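Rechercher sur le site OK

Préparer son coin de travail pour une thèse : papiers, lampe, étagère

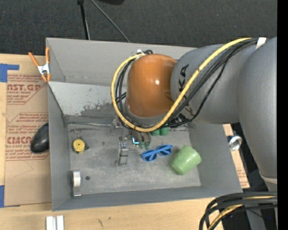
ASTUCES MAISON > Bureau et rangement

Un mémoire ou une thèse produit vite des kilos de papier. Quelques réglages pour un petit bureau à domicile.

Les articles imprimés. Percez-les dès l'impression et classez-les par auteur. Le classement par thème oblige à tout reprendre quand le plan change. Un classeur à levier prend 200 feuilles sans forcer ; au-delà, les anneaux bâillent.

Les livres de bibliothèque. Gardez-les sur une tablette à part, tranche vers vous, avec la date de retour notée au crayon sur un signet. Pas de papillons adhésifs sur les pages anciennes, la colle reste. Une bande de papier sans acide suffit.

La lampe. Placez-la à gauche si vous écrivez de la main droite, et inversement. Sur un écran, vérifiez les reflets le soir, volets fermés.

Les fiches. Une boîte à chaussures convient, avec des intercalaires taillés dans du carton. Laissez 2 cm de vide au fond pour pouvoir feuilleter.

La poussière. Un pinceau plat et doux sur la tranche supérieure des livres, livre fermé, du dos vers l'extérieur. Jamais de chiffon humide.

Avant la soutenance, sortez une copie complète et rangez-la dans une autre pièce.

Nevzat Polat, mis à jour le 21 février 2026

133 partages | 6 commentaires

À lire aussi
Réparer une reliure décollée
Enlever une tache d'encre sur un plateau en bois
Étiqueter des boîtes d'archives
Caler une étagère qui penche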